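4.3 What the failure counts do and do not show

The headline number from the Narkier trial was 1,871 successful grasps out of 2,000 attempts. That is the number in the project summary, and it is the number that gets repeated. We think it deserves less trust than it has been given, and this section sets out why. Our complaint is mostly with how "successful" was defined, and with what was allowed to drop out of the record before anyone did the sum.

Under the trial protocol, a grasp counted as a success if the controller reported both fingers loaded at the end of the close command and the load was still present when the lift command finished. Neither condition says anything about the object. A finger that is pressed against its neighbor, or against the lip of a bin, or against a pad that has begun to peel, will also report a load. The protocol's authors knew this. Their own notes mention "occasional false holds" and then never return to the subject.

We went back to the logs with Noboru Uchida, who had run the second half of the trial, and asked for the motor current traces. Traces were kept for 800 of the attempts. The rest had been overwritten, since the logger was set to recycle its oldest files when the disk filled. This was a default setting and there is no sign that anyone chose it. The effect is that every trace from the early part of the trial is gone, and the early part is where the success rate was highest. We can't say whether those early grasps were as good as claimed, and neither can the people who claimed it.

Within the surviving traces we found 25 attempts logged as successes in which the current rose too soon. The fingers met resistance well before they should have reached an object of the listed width. In a clean grasp the current stays low and flat while the fingers travel, then climbs steeply at contact. In these traces it climbed slowly, from partway through the stroke, and settled at a level that just cleared the threshold. We read this as drag in the finger linkage or contact with something other than the target. A second reading, offered by the integrator, Pangilinan, is that the objects were wider than listed. That is possible. It would mean the object table was wrong, which is a different fault and hardly a comforting one.

4.4 Pad wear as an explanation

The integrator's incident report puts the failures down to worn grip pads. It is easy to see the appeal. Pads are cheap, they are meant to be replaced, and a worn pad is nobody's design error. The report recommends a shorter replacement interval and closes the matter there.

Three things about this account bother us.

First, no pad was measured before the trial began. The report calls the pads removed afterward "visibly degraded," but there is no baseline to compare them with. A ragged edge on a pad may come from use, from careless cutting, or from being pulled off a finger to be inspected. The report doesn't separate these and we don't see how it could.

Second, if wear were the main cause, failures should pile up toward the end of each pad's life. Sayaka Minami sorted the failed grasps by the number of cycles since the last pad change. The result was close to flat. There is a slight rise at the far end, but it depends on a single pair of pads, and when that pair is left out the rise goes with it. We would not hang a maintenance schedule on it.

Third, and to us most telling, the one unit at Natden that got new pads after the trial went on failing in the same manner. The fingers closed, a load was reported, and the arm moved off with nothing held. The report treats this as a separate event because it occurred after the trial period. We don't think the calendar is a good reason to split one fault into two.
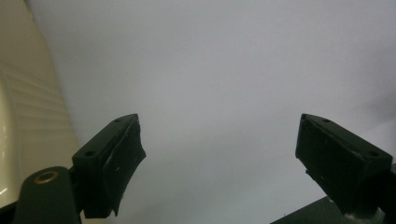 A better candidate, in our view, is the zero position of the fingers. The controller works out the opening from motor turns counted since the last homing routine. It does not measure the gap itself. If the linkage slips, or if a finger is bumped while the motor is unpowered, the count and the true gap part ways and stay apart until the next homing. At both sites homing was done at power-up only. Some units ran for days between restarts.

This would explain the slow current rise, the lack of any link with pad age, and the fact that faults came in runs. It would also explain why the faults so often disappeared when a technician arrived, because the first thing every technician did was switch the unit off and on again. The visit log is full of entries reading "could not reproduce." We count this as evidence, though weak evidence, and we would ask readers to hold our account to the same standard we've applied to the pad account. We have not caught a slip as it happened. We have a pattern that fits one, and patterns that fit are easy to find in a small set of traces.

4.5 The safety claim

Most of the discussion so far concerns grasps that failed and cost only time. The incident that led to this review was more serious. In March a unit at the Natden site closed its fingers while an operator was clearing a jammed part from the bin. The operator was not hurt. The unit had been paused from the touch panel, and the panel showed it as paused.

The vendor, Jillelar, has described this as operator error, on the ground that the manual calls for the power to be isolated before anyone reaches into the work area. The manual does say so. It says it in an appendix on long-term storage. The section on clearing jams tells the reader to "pause the unit and remove the obstruction," and makes no mention of isolation at all. An operator who followed the section that applied to the task would have done exactly what this one did.

Why the fingers moved is less clear. The pause command stops the arm's motion planner. It does not remove power from the gripper, and it does not clear commands already sitting in the gripper's queue. Our best guess is that a close command had been sent before the pause and was waiting on a sensor condition, and that the condition was met when the operator's hand or the jammed part crossed the sensor. The queue is not logged, so this can't be checked after the fact. We were able to produce the same behavior on the bench by sending a close command with a wait condition, pausing, and then tripping the sensor by hand. The fingers closed each time we tried it. That shows the fault is possible. It doesn't show that it is what took place in March.

The vendor's reply to our bench result was that the closing force is low enough to be harmless.

We use cookies to remember your reading preferences and to measure traffic to this site. By continuing to browse you accept our cookie policy. Accept all | Manage settings

We asked for the test data behind this statement and were sent a data sheet giving the rated force of the motor. The rated force of a motor is not the force at the fingertip. The linkage changes it over the stroke, and in designs of this type it can be highest when the fingers are nearly closed, where a finger of the other sort is most likely to be caught. It may well be that the force is harmless. A data sheet for one component does not establish that, and we are surprised it was offered.

4.6 Limits of this review

We had access to two sites and one bench unit. The bench unit was a later build than those in the field, and the vendor has not supplied a list of what changed between the two. If the linkage was stiffened, our bench work will have understated the slip problem. If the queue handling was changed, our test of the pause fault may say little about the units in service. We asked about both points and the answer received on 2024-05-19 was that the builds are "functionally equivalent." We don't know what that phrase is meant to cover.

The interviews were also uneven. Technicians spoke freely. Two of the operators asked to be spoken to with a supervisor present, and their accounts were shorter and closer to the wording of the incident report than we would have liked. We have used them only where a log entry backed them up.

Finally, our own selection of traces was not blind. Minami and Uchida both knew, when they marked a trace as suspect, that the group was looking for early current rise. A second marking by people without that knowledge would be worth more than anything we could add to the argument here, and the traces are being prepared for that purpose. Until it is done, the figure for suspect grasps in Section 4.3 should be read as a count of what two people with an opinion found. The success rate from the original trial was arrived at with no check of any kind on the held object, and it should be read that way too.

4.7 Changes made at the sites

Neither site waited for this review. At Natden the units are now homed at the start of each shift, and the jam procedure has been rewritten locally to require isolation at the wall switch. False holds are said to have dropped. We have seen no counts, and the shift to more frequent homing came in the same week as a full set of new pads, so even with counts it would be hard to say which change deserved the credit. At the Narkier site only the pads were changed. The two sites handle different parts, which makes a direct comparison less useful than it first looks, but it is the only comparison on offer and we intend to follow it.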